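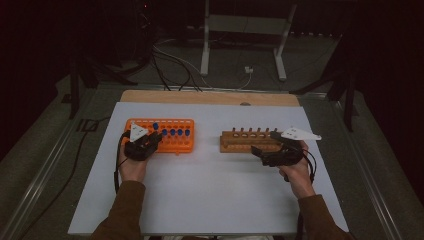
Figure 2. Both grippers at the front of the racks, orange rack on the left, wooden peg rack on the right.

Section 4: Recording your first tube run

Welcome to the fun part! By now your Plimum grippers are paired and the Karach software is open on the club laptop. Tube runs teach two-handed timing better than any other task we have.

1. Lay the white board flat and set both racks on it, side by side, with a gap between them.

2. Load the orange rack with capped tubes. Leave plenty of empty holes — you'll want the finger room.

3. Pick up one gripper in each hand. Keep the dotted marker plates uncovered, and let the cables hang free of your wrists.

4. Hold still in front of the racks until Karach beeps, then start.

5. Move one tube at a time. Slow is great! Smooth slow runs train much better than fast jerky ones.

6. Go back to your start pose and say "done" to your partner, who stops the recording.

Note: A good session is 40 runs. Swap seats at 21 if your shoulders get tired.

Note: Simone Moura's team at Grirnthorpe got its best results by changing the tube layout before every run. Try it!

CAUTION: Never tug on a gripper cable to get more slack. Stop the run, put both grippers down and re-route it.

CAUTION: Practice tubes stay empty and capped.

Next, go to Section 5 to check your runs and delete the bad ones.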